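Getting the school-run kit ready at the kitchen table

February, by the Grirkari Road household

It's still half dark when we set off at 8 in the morning, and our road has parked cars down both sides, so I've become a bit of a bore about being seen. Most of what follows gets done at home with a mug of tea on the go, and hardly any of it costs money. Grab the bikes, the scooters, the coats and the bags and do the lot in one go, or you'll never get round to the bags (I didn't, for a whole winter!). 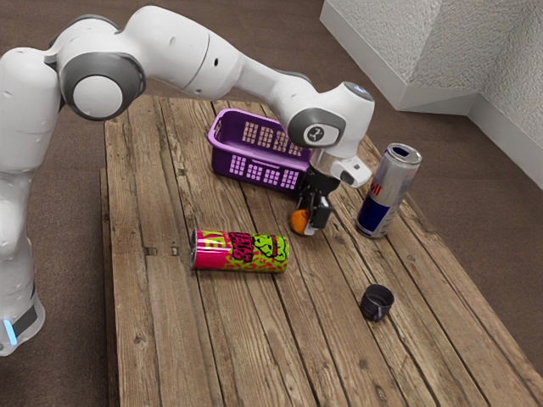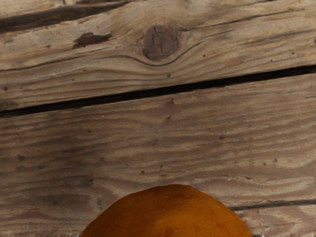 Start with the coats. Reflective strips get grubby, and a grubby strip is a dull strip. I wipe mine with a damp cloth and a tiny drop of washing-up liquid, then go over them again with clean water and let them dry on the back of a chair. Don't scrub, and don't iron them whatever you do. I ironed one once and it came off on the iron in a silver smear that took me an evening to shift.

If a coat hasn't got any strips, sew-on tape is much better than the sticky sort. I buy mine from Stotari, the little haberdashery by the station, and put 2 bands round each sleeve, quite low down, where the arms swing. Moving bits catch a driver's eye far sooner than a patch in the middle of the back, which is usually hidden under a rucksack anyway.

So, the rucksack! Put some tape on that as well, on the flap and down both straps. A running stitch is fine. Use a thimble, the straps are murder on your fingers.

Bike lights next. Ours are Tsuji ones and the rubber bands that hold them on perish every couple of years. Give each band a good stretch and look for little cracks. While you're there, pop the batteries out and check the springs for green fur. White vinegar on a cotton bud gets rid of it, then dry it properly before the batteries go back in. I keep 4 spares in an old mustard jar by the front door.

Brakes. Squeeze each lever hard and try to push the bike along. If the wheel still turns, it needs sorting before anybody rides it, and if you're not sure what you're doing take it to a shop. Small hands need the levers wound in closer too, and there's normally a tiny screw for that near the hinge. I was amazed how much difference that made to my youngest, who'd been braking with her shoes.

Helmets: the straps should make a V under each ear, with room for a finger or two under the chin. If it's had a proper knock, bin it. I write the month we bought it inside with a marker.

Scooters just want the folding catch checking and a wipe round the wheels. I use a rag with a dab of Kustex spray on the catch, keeping it well away from the brake.

My last one is a bit daft, but the kids love it. We count steps to school on an old pedometer, and our quiet way round by the zebra crossing comes to 3,374. The short way has 3 roads to cross and no crossing at all, so we go the long way and leave a few minutes earlier. Shoes by the door the night before helps no end.

Contact us | © Grirkari Road Home Notes | Back to top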